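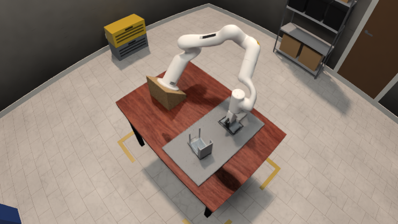 Cell notes / Simulation

May 10, 2018

Right, writing this up before I forget which of the three versions of the file is the good one. It's the one called Parneo cell, in the shared folder, and the other two can go in the bin as soon as Anjana has had a look through them (she swears there's a decent set of joint limits in the older one and I believe her!).

I spent most of the morning on the base. The arm sits on the wedge block in the model now, bolted to the sloped top, and I've finally got the base frame tilted to match. Before this I had the arm's origin set as if it were standing on a flat plate, so every move I taught came out on a slant, and I wasted ages blaming the wrist for it. If you ever see the tool drifting off sideways as it comes down, check the base frame first. The block still has that tan cardboard-looking texture on it, which was only meant to be a stand-in, but it does make it easy to pick out against the table top, so I'm in no hurry.

Next job was the hover point over the square fixture. I want the arm to arrive there with the fingers straight down, stop, and wait for the go-ahead before it drops. I've got it doing that. The elbow goes up high and the forearm comes down nearly on top of the work, so there's a nice lot of clear space underneath for the bracket and its two prongs on the other half of the mat. I tried the lower elbow pose as well, just to see, and the forearm swept across far too close to those prongs for my liking. Elbow up it is, and I've deleted the other pose so I can't pick it by mistake at the end of a long day.

Settings as they stand, because I'll want them:

Hover height above the fixture: 225 mm
Slow approach starts at: 182 mm
Wait at hover: 2 seconds
Approach speed: 7 per cent

The wait is longer than it needs to be. I like it long while I'm fiddling, it gives me a chance to hit stop.

The mat gave me some grief too. It's set on the diagonal to the table, and the fixture is square to the mat and has nothing to do with the table edges. Generell (the layout tool, for anyone new) wants to snap everything to the table by default, so each time I nudged the fixture it spun itself round, and then I'd have to turn the gripper to suit and then turn it back again. Cure: make the mat the parent, hang the fixture and the bracket off it, switch snapping off. Should have done that on day one. Now if I move the mat the lot goes with it, and I only have one frame to teach again.

While I was in there I checked the yellow corner marks on the floor against the table. They're only paint as far as the model is concerned, with no collision on them, but I do use them for putting the table back after I've dragged it out of the way to look at something. Same goes for the cabinets and the shelving at the back. I've given those plain box shapes for collision, drawers and bins and all, and the whole thing loads much faster for it. Anything more detailed is a waste when the arm can't reach them anyway.

Still to do:

Finger pads. The Alipour ones are thicker than what I've drawn, so the closing width will be out.
Cable. There isn't one in the model at all, and the real one is going to want some room round that elbow.
Ask Anjana Mondal whether Prolis want the fixture left where it is or shifted nearer the middle of the mat. If it moves, redo the hover point and look at the elbow again.
Save a backup under a sensible name. Me, this means you.

Left the model parked at hover. Run the home routine before you touch anything else.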